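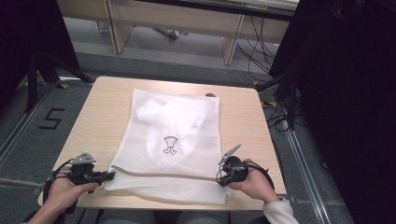 *桌上的白色网眼洗衣袋*

## 关于我们

Bredon 是一家洗衣店,兼做织补和改衣。店面夹在五金行和一家永远在清仓的鞋店中间,招牌比门宽,当年量尺寸的人现在还在我们这儿上班,只是不再让他量东西了。

创办人 Trevor Landry 原本学的是会计,租下这间铺子是想开书店。前任租客留下两台洗衣机,搬走要花钱,留着能挣钱,他算了一个晚上,书店就没有了。书架倒是做好了,如今放的是叠好的衬衫,按姓氏笔画排列,找起来比书快。

### 我们洗什么

衬衫、床品、羊毛衫、窗帘,以及各种标签上写着"不可水洗"而主人已经水洗过一次的衣物。最后这一类请直说,我们看得出来。

内衣和细软织物装网袋洗,袋子由店里提供,取件时请还给我们。去年买了100只,目前在架上的有80只,其余的想必在各位家里过得不错。

羊绒缩水以后,我们能救回一部分尺寸,救不回全部。有位客人坚持要恢复原样,后来那件毛衣归了她女儿,穿着很合身。

### 织补和改衣

Thái 师傅负责织补,坐在靠窗的位置,十二月也开着一条窗缝。她补的洞很难找,有时客人会以为我们没补,于是她习惯在取件单上画个小圈标明位置。改裤脚通常5天,婚礼前一天送来的也是5天,请早作打算。

### 分店

Gornow 路的分店只收件不洗衣,地方小,进门请收伞。Skundon 那家开了一个冬天就关了,那里的居民似乎都自己洗衣服,我们表示尊重。

### 其他

衣物寄存满90天,我们会打电话;电话不通,就继续挂着。目前挂得最久的是一件米色风衣,款式已经重新流行了。

早上八点开门,晚上七点关门,中午有人吃饭,按铃即可。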